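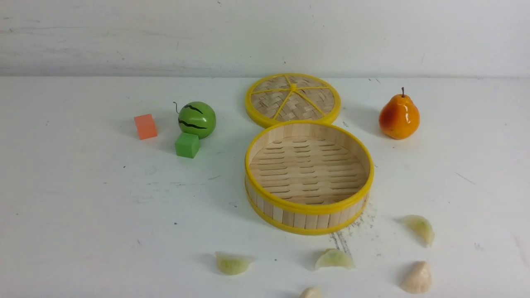 대나무 찜기와 뚜껑, 옆에는 수박과 네모 블록 두 개

메일링 리스트 > 소꿉살림 이야기 > 부엌 놀이
03/11/2025 도로탸 헐라스(Dorottya Halász) 씀
댓글 4 · 공유 17

제목: Re: 찜기 놀이, 다들 어떻게 차려 주시나요?

하위 님, 그리고 늘 조용히 읽어 주시는 여러분, 안녕하세요.

답장이 많이 늦었습니다. 메일은 받은 날 저녁에 바로 읽었는데, 읽다 보니 하고 싶은 말이 자꾸 늘어나서 오히려 손을 못 대고 있었어요. 오늘은 차 한 잔 우려 놓고 마음먹고 앉았습니다. 제가 원래 말이 긴 사람인 건 다들 아시니까, 바쁘신 분은 번호 붙인 데만 골라 읽으셔도 서운해하지 않을게요. 우선 하위 님 글을 아래에 옮겨 둡니다. 새로 들어오신 분들도 계시니까요.

> 하위 웁셰트(Hawi Wubshet) 님이 쓰신 글:
>
> 안녕하세요, 하위입니다. 지난 4월에 과일 자르기 세트로 여쭤봤던 사람이에요. 그때 알려 주신 대로 했더니 조카들이 아주 잘 놀고 있습니다. 감사 인사가 늦었네요.
>
> 이번에는 찜기 때문에 글을 씁니다. 아이들이 만두를 좋아해서 소꿉 부엌에 찜기를 하나 들이려고 하는데요, 막상 차려 주려니 모르겠는 것투성이예요. 플라스틱으로 된 통짜를 살지, 대나무로 엮은 걸 살지부터 고민입니다. 대나무는 틈에 먼지가 낀다는 말도 들었고요.
>
> 그리고 만두를 처음부터 다 넣어 줘야 하나요, 아니면 따로 두고 아이가 넣게 해야 하나요? 만두만 있으면 금방 질릴 것 같은데 과일이나 블록 같은 걸 같이 놓아도 괜찮을까요? 너무 어수선해지지는 않을지 걱정입니다.
>
> 하나 더요. 다 놀고 나면 작은 조각들이 꼭 어디론가 사라집니다. 정리는 어떻게들 하시는지도 알려 주시면 고맙겠습니다.
>
> 하위 드림

질문이 참 하위 님답게 꼼꼼해요. 읽으면서 우리 집 첫 찜기 생각이 났습니다. 그때 저는 그라켄트(Grakent)에서 나온 제일 싼 걸 샀는데, 뚜껑이 몸통보다 조금 작아서 자꾸 안으로 쏙 빠졌어요. 아이는 그게 재미있다고 일부러 빠뜨리고, 저는 손가락을 넣어 꺼내 주느라 저녁밥을 태운 적도 있답니다. 그러니 찜기는 무엇보다 뚜껑부터 보세요. 얹었을 때 테두리끼리 얌전히 맞는지, 작은 손으로도 들 수 있는지. 가게에서 직접 열었다 닫았다 해 보실 수 있으면 제일 좋고요.

재료는, 저는 대나무 쪽에 한 표입니다. 제가 요즘 쓰는 건 몸통이 대나무 살이고 위아래로 노란 테를 두른 거예요. 뚜껑은 얇은 대나무를 엮은 데다가 가운데에서 노란 살이 쭉쭉 뻗어 있어서, 볼 때마다 저는 귤을 가로로 자른 모양 같다고 생각해요. 아니코 쇼모지 님은 수레바퀴 같다고 하시던데, 그 말씀을 들은 뒤로는 또 바퀴로도 보이더라고요! 대나무만으로 된 것도 써 봤는데 가장자리 가시가 일어나서 사포질을 두 번이나 했어요. 테를 두른 건 그런 일이 한결 덜합니다.

먼지 말씀을 하셨지요. 끼긴 낍니다. 바닥 살 사이에 과자 부스러기가 들어가면 정말 안 나와요. 저는 안 쓰는 칫솔을 하나 찜기 담당으로 정해 두고, 마른 채로 살 방향을 따라 쓸어 줍니다. 물에 담그는 건 말리고 싶어요. 예전에 한 번 통째로 담갔다가 창가에서 이틀을 말렸는데, 그 뒤로 냄새가 좀 남아서 결국 단추통으로 물러났습니다. 지금도 단추는 아주 잘 담고 있어요.

만두를 다 넣어 줄지 따로 줄지는 아이마다 달라서 저도 딱 잘라 말씀드리기가 어렵네요. 우리 큰아이는 빈 찜기를 주면 멀뚱멀뚱 쳐다보기만 했고, 작은아이는 가득 채워 주면 제일 먼저 뒤집어엎었습니다. 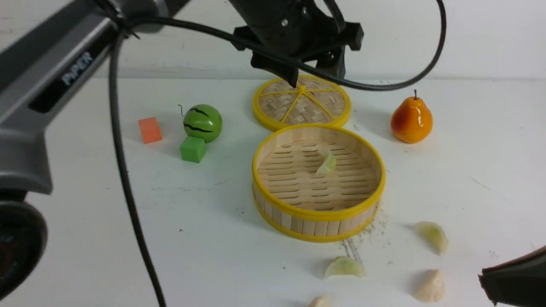
그래서 저는 중간을 택했어요. 뚜껑은 열어서 찜기 뒤쪽에 눕혀 두고, 안에는 만두를 딱 하나만 넣어 둡니다. 그러면 '아, 여기가 만두 자리구나' 하는 건 금방 알면서도 나머지를 채울 일은 아이 몫으로 남거든요. 뚜껑을 덮어서 주면 여는 재미는 있는데, 우리 작은아이는 여는 데 온 힘을 쓰고 나서 만두에는 눈길도 안 주더라고요. 물론 놀라는 얼굴이 보고 싶은 날에는 저도 슬쩍 덮어 둡니다.

과일이랑 블록을 같이 놓는 건 저는 대찬성이에요. 수박 하나, 주황색 네모 하나, 초록색 네모 하나 정도를 찜기 왼쪽에 모아 두면 참 보기 좋습니다. 수박에 꼬불꼬불한 꼭지가 달려 있어서 아이들이 그걸 잡고 싶어 해요. 네모 블록은 그날그날 다른 것이 됩니다. 주황색은 당근이었다가 치즈였다가, 초록색은 어제 두부라고 우기길래 초록 두부가 어디 있냐고 했더니 쑥을 넣었대요. 제가 졌습니다.

어수선할까 걱정이시면 탁자를 비우는 것부터 해 보세요. 우리 집은 흰 탁자를 벽에 바짝 붙여 놓고 씁니다. 벽 쪽으로는 물건이 굴러 떨어질 일이 없어서 수박처럼 둥근 걸 두기에 마음이 편해요. 탁자에 점이며 긁힌 자국이며 잔뜩 있는데, 흰색을 고른 건 저니까 누구를 탓하겠어요. 그래도 연두색 만두나 노란 테가 흰 바탕 위에서 또렷하게 보여서, 아직은 바꿀 마음이 없습니다.

정리 이야기는 쇼나 브런턴 님이 저보다 훨씬 잘하시는데 요즘 바쁘신 것 같아서, 예전에 배운 걸 제가 대신 옮깁니다. 우리 집 방식이 좀 섞여 있으니 감안해 주세요.

1. 놀이가 끝나면 찜기를 그릇으로 씁니다

따로 상자를 꺼내지 않고, 만두는 전부 찜기 안으로 돌려보냅니다. '만두가 자러 간다'고 하면 어린아이들은 신이 나서 넣어요. 흰 것도 연두색 것도 같이 들어가고, 모양이 좀 달라도 가리지 않습니다. 처음에는 저도 색깔별로 나누게 했는데 세 번째 날부터 아이도 저도 귀찮아졌어요. 조각이 벽 쪽으로 몰려 테두리 뒤에 숨는 일이 잦으니까, 뚜껑을 덮기 전에 한 번은 위에서 들여다보세요. 없어졌다고 온 집안을 뒤졌는데 거기 있었던 적이 저는 셀 수도 없습니다.
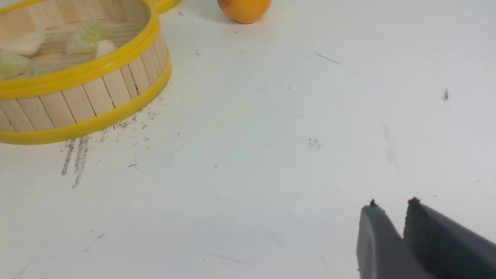

2. 과일은 찜기 밖에 둡니다

오렌지나 수박처럼 둥글고 큰 것까지 찜기에 욱여넣으면 뚜껑이 뜨고, 뜬 뚜껑은 꼭 떨어져요. 과일은 바구니를 하나 따로 마련해 주세요. 저는 로드베리(Lodberg) 가게에서 산 얕은 걸 쓰는데, 사실 집에 있는 아무 바구니나 괜찮습니다. 아니코 님은 낡은 모자에 담으신다고 했고, 그것도 퍽 귀여웠어요.

3. 블록은 제집으로

네모 블록은 원래 있던 블록 통으로 보냅니다. 하지만 이건 저도 잘 못 지켜요. 다음 날이면 또 두부가 필요하다고 하니 그냥 과일 바구니에 얹어 두는 날이 더 많습니다.

4. 세는 건 가끔만

얼로디츠(Aloditz) 소꿉 세트를 큰 걸로 사면 조각이 68개예요. 그걸 매일 저녁 센다고 생각해 보세요. 저는 첫 주에만 세고 그만두었습니다. 철이 바뀔 때 소파를 들어내는데, 그때 웬만한 건 다 나오더라고요.

참, 값도 궁금해하실 것 같아서요. 저는 찜기를 새것으로 사지 않고 여기 나눔 글에서 얻었습니다. 이렌 언털 님이 이사하시면서 내놓으신 건데, 만두 몇 개는 나중에 다른 댁에서 보태 주셨어요. 혹시 당장 급하지 않으시면 나눔 글을 먼저 올려 보세요. 우리 리스트에 553분이 계시니 어느 댁 벽장에선가 찜기 하나쯤은 쉬고 있을 거예요. 뚜껑만 있는 댁, 몸통만 있는 댁도 부담 없이 손들어 주시고요. 짝이 맞을지도 모르잖아요.

그리고 하위 님, 조카분들이 만두 말고 다른 것도 쪄 보고 싶어 하면 말리지 마세요. 우리 집에서는 양말도 쪘고 동화책 표지도 쪘습니다. 양말은 아주 잘 익었대요. 저는 한 켤레를 다 먹는 시늉을 하고 맛있다는 말을 세 번이나 했답니다.

차가 다 식었네요. 집게를 같이 놓아 줄지 말지도 쓰려고 했는데, 그건 의견이 많이 갈리는 이야기라 다음 메일로 미룰게요. 집게로 만두 집어 본 댁이 있으시면 어떤 크기가 아이 손에 맞던지 먼저 적어 주세요. 우리 집에 있는 건 어른용이라 아이가 두 손으로 잡아야 하거든요.

모두 감기 조심하시고요.

도로탸 드림

추신: 하위 님, 과일 자르기 세트의 칼이 무뎌서 잘 안 떨어진다고 하셨던 건 해결되셨나요? 우리 것은 찍찍이에 붙은 실밥을 떼어 주었더니 한결 나아졌습니다.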